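# Quiénes somos

Lineck se dedica a doblar ropa mal, muchas veces y con mucho método. La frase no la eligió el departamento comercial, entre otras cosas porque no tenemos departamento comercial, pero resume bastante bien la jornada. Reunimos ejemplos de tareas domésticas hechas a mano para que otros entrenen con ellos sus sistemas de aprendizaje. Doblar una camiseta, estirar una sábana, emparejar calcetines, devolver una taza al estante. Cosas que cualquiera resuelve pensando en la cena y que a una máquina le cuestan meses.

Empezamos en Saddale, en un piso alquilado con dos dormitorios y un lavavajillas que ya venía averiado. La idea original era estudiar solo cocinas. El lavavajillas nos empujó hacia el textil y allí seguimos.

## Qué hacemos

Nuestros operadores trabajan con una pinza en cada mano, de dos dedos, con cámara. Quien las lleva hace la tarea a su ritmo y queda grabado lo que ve la pinza, cómo se mueve y cuánto se abre. Cada intento completo es lo que llamamos un episodio, palabra que da a la colada un suspense que rara vez merece.

Un episodio de doblado dura lo que dura. No metemos prisa, porque la gente con prisa dobla de otra manera y el sistema también aprende eso. Tampoco pedimos perfección. Si una manga se escapa, se recoge y se sigue; esos rescates son la parte del catálogo que más nos piden, y hay cierta ironía en cobrar por ellos.

El catálogo textil tiene ahora 164 prendas, de talla infantil a mantel de boda. Las oscuras y lisas tienen fama de difíciles entre nosotros: apenas hay dibujo en el que fijarse, y un pliegue puede parecerse mucho a una costura. Las de rayas gustan a todo el mundo hasta que hay que alinearlas.

## Dónde lo hacemos

En casas. Probamos una temporada con una mesa blanca, luz uniforme y fondo neutro, y obtuvimos unos datos preciosos de una mesa blanca. Desde entonces grabamos en viviendas con su cama, sus cortinas, sus estanterías y esa ventana que a las cinco de la tarde decide intervenir en la exposición. Llevamos 37 viviendas, todas con permiso firmado de quien vive en ellas. Antes de salir dejamos la cama como estaba o, según algunas opiniones recibidas, un poco mejor.

De la revisión se encarga el equipo de Grīnberga, nuestra segunda oficina, que mira los episodios uno por uno y marca dónde empieza y termina cada agarre. Es un trabajo lento. También es el motivo de que en las reuniones se discuta con total seriedad en qué instante una camiseta deja de estar «extendida».

## Fellwood

Fellwood es nuestra colección abierta. Incluye más de 400 episodios de doblado sobre cama, con las anotaciones de Grīnberga y una guía de uso que intentamos mantener legible. Puede descargarla cualquier escuela o laboratorio para docencia e investigación. En junio añadiremos toallas y fundas de almohada. La sábana bajera ajustable queda aplazada por falta de acuerdo interno sobre cómo se dobla, y ya hemos dejado de fingir que es un problema técnico.

## Lo que no publicamos

Caras, correspondencia, fotos familiares ni pantallas encendidas. Si algo de eso se cuela en una grabación, se difumina o se descarta el episodio entero. Quien nos presta su casa puede pedir que retiremos lo grabado en ella, sin explicar por qué.

## Trabajar con nosotros

Buscamos operadores de forma casi permanente. No hace falta experiencia en robótica; ayuda tener paciencia y unas muñecas en buen estado. La formación dura 2 días: el primero se va en aprender a soltar la ropa, que es bastante más difícil que cogerla. Los turnos son cortos y se descansa entre prendas.

Si lo que quiere es encargar una recogida de datos, escríbanos contando la tarea, el tipo de espacio y los objetos. Contestamos también cuando la respuesta es que no sabemos hacerlo.
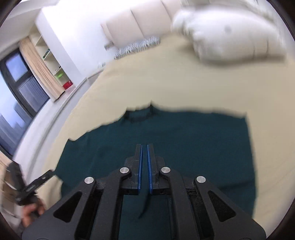

*Camiseta lisa sobre la cama, con las dos pinzas a punto.*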